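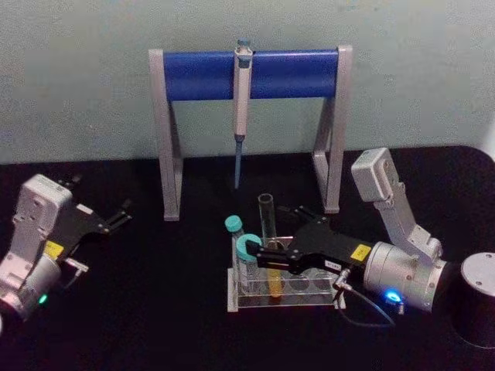 Pipette Storage and Open Tubes at Shared Benches

Flitdale Laboratory Users Forum > Bench Practice
4 replies

e_cordeiro
Colleagues are asked to comment on the draft bench rules before the end of April. The draft proposes that single-channel pipettes be hung on the stand whenever they are out of the hand, and that screw caps be returned to their tubes before the user leaves the bench. It applies to the Tralthorpe teaching rooms as well.
Edileuza Cordeiro, Bench Practice

willitz_bench
I support the first rule. A pipette laid flat with liquid in the tip cone will let that liquid run back into the body, and our last service invoice came to 1,222. I do not support the second as written. Users who are filling a full rack cannot be expected to cap every tube each time they step over to the balance.

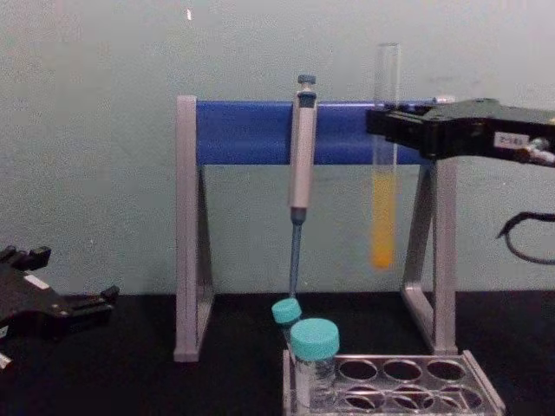 jbittencourt
The draft does not say where the stand should be placed, and I would ask that this be added. At Lins we keep it at the back of the bench with clear space in front, so that the hand can lift the pipette away without passing over open glassware. A tall tube is the usual difficulty. Where it rises above the blue crossbar, as the one with the yellow-orange liquid does, it should stand well to one side of the hanging pipette. I would also move any capped vials out from under the tip. On caps, I agree with the draft.
Jeferson Bittencourt

willitz_bench
Placement at the back is acceptable to us, though our shorter staff find the reach awkward. On caps, I maintain my objection. Would the wording "before leaving the room" be considered?

e_cordeiro
Thank you both. Placement will be added to section 2, with the distance left to each site. "Before leaving the room" is too permissive for shared benches, where a second user may arrive in the meantime. I can offer "before leaving the bench, except during continuous filling of a single rack." Please reply by 5:00 p.m. tomorrow if this is not acceptable.

willitz_bench
Acceptable, provided that "continuous" is defined.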